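Print this page | E-mail this handout
Reading time: 3 minutes

HSV 861 – Household Systems and Everyday Stores
Handout 5: Putting the shopping away, or failing to

Carried over from last time: everyone now agrees that a pantry is a queue. Whatever goes in at the front comes out at the front, and the tin at the back retires there. We did the Fultness pantry survey to death, so I won't repeat it.

This week we go one step earlier, to the table. Most households have a stage between the shop and the cupboard where everything sits out in the open and looks equally important. The Skavbridge notes call this "the landing". I call it Tuesday's mess on whatever day it happens.

Terms you'll need

Landing: the surface where goods arrive.
Sort: grouping by where a thing will live, which is seldom how it was packed at the checkout.
Stray: an item with no shelf, no owner and no intention of leaving.
Bulk: anything bought because it was cheaper per roll.

Hjaltested argues for sorting by room. Grarnosov sorts by weight, heaviest away first, and has presumably never dropped a bag of flour on a loaf. Both work. Sorting by colour also works, in the sense that it passes an afternoon.

Paper goods are the usual offender. They weigh nothing, spoil never and take up the whole back row, so they get put away last and badly. Food gets attention according to how soon somebody wants to eat it – the chips find a home quickly, generally a person.

For the exercise, divide a landing into kitchen, bathroom and stray. Pringles, a sponge, a toilet roll and a plush capybara will get you started. Soft toys are always strays, whatever their defenders say in tutorial.
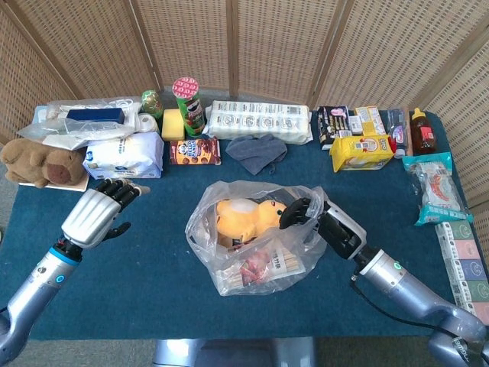

One reply on the course board, from an unnamed student: I don't think strays are a real category. In my house they're just things that belong to whoever isn't home, and they go on the stairs until that person is. Couldn't we call the stairs a second landing?

We could, and the stairs certainly qualify on architectural grounds. Bring a sketch of yours.

Before next class
Read the Hjaltested chapter, skipping the bit on hampers. Hand in one page on your own landing, 505 words at most. Three strays minimum, and flatmates don't count.

Related handouts
Handout 3: The cupboard under the sink
Handout 4: Pantry as queue
Handout 6: Bags inside other bags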